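Parts bench notebook, 24th August

Present: me (Hanne), Ívar, Snædís. Jytte came in after lunch.

Goal for today was to get on with the desktop work Sigrún left on the list in May: sort out how we hold the parts, check the Dell, and decide which of the Vunis towers are worth the time.

First the tray. The old habit was to lay everything out on the bench on a cloth, and we kept mixing up memory from different machines. The gray tray has a place for each kind of part, so one machine's CPU, RAM and hard drive stay together. Ívar has been changing the clip spacing since Feltedmont sent the last batch of drives. The CPU brackets are fine as they are. The RAM clip was too tight last week and he filed it down a little, now it takes a stick without a fight. Blue tabs stay with the drive, please do not put them back in the drawer. 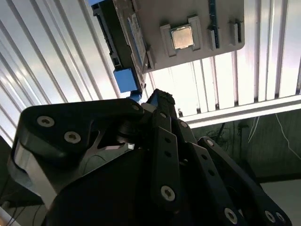
Photo: Snædís Ketilsson, parts bench

Things still wrong with the tray:
 – No spot for the CPU cooler screws. I put them in a jar lid with the machine number on tape.
 – Drive label should be readable without taking the drive out. Today it depends which way round it goes in.
 – The second RAM clip is not much use until we do a machine with two sticks.

Ívar wants to print new clips in the softer plastic. I said fine, but keep one set of the old ones until we know the new ones hold.

Then the Dell. Order of work, so we do it the same way next time: power cord out, press the power button once, side panel, cooler, memory, CPU last. Snædís reads the steps out and I do them. It feels slow but we skipped nothing. Jayawardena's sheet has the memory coming out after the CPU, and I don't like that, the lever wants elbow room. I have crossed it out on our copy.

Socket check before anything goes back in. Look along the rows from two sides with the lamp low, and if a pin looks off, stop and get a second person. No fingers, no canned air straight down into it.
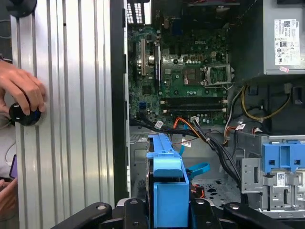 Wires from the power supply are the part I would like to improve. They always want to drop back toward the board when you are working. Velcro strap is better than a zip tie here – you need to undo it again for the test. Jytte has a bag of 21 straps from the Samis job and we can have them.

Memory goes back with even pressure on both ends until the clips come up on their own. If they don't come up, it isn't in. Snædís asked about paste: small dot in the middle, old paste cleaned off both faces first, new wipe for each face.

Towers: 4 to do, 2 to strip for parts. List is taped inside the cabinet door.

Left to do:
Order thermal paste.
Ask Sigrún where the long screwdriver went.
Ívar to send me the clip drawing.
Write machine number on every jar lid, top and side.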